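Machines are ready for part of the shop floor, and employers should say plainly which part. At Cullstead, management proposed in December that automated stations replace 16 assembly positions. Hilkka Hämäläinen, writing for the Juntunen works council, asked for nine months of trials first. Her request was reasonable. Rigid parts hold their shape when gripped. Wire bends, twists and catches, and a skilled hand corrects for it without thought. Until a station can do the same through a full shift, those positions should remain staffed.

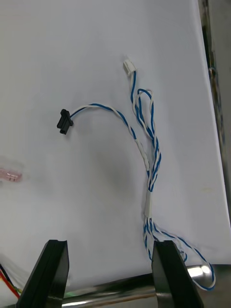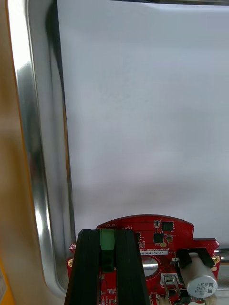
Twisted wiring with its connectors, first; a red circuit board, second.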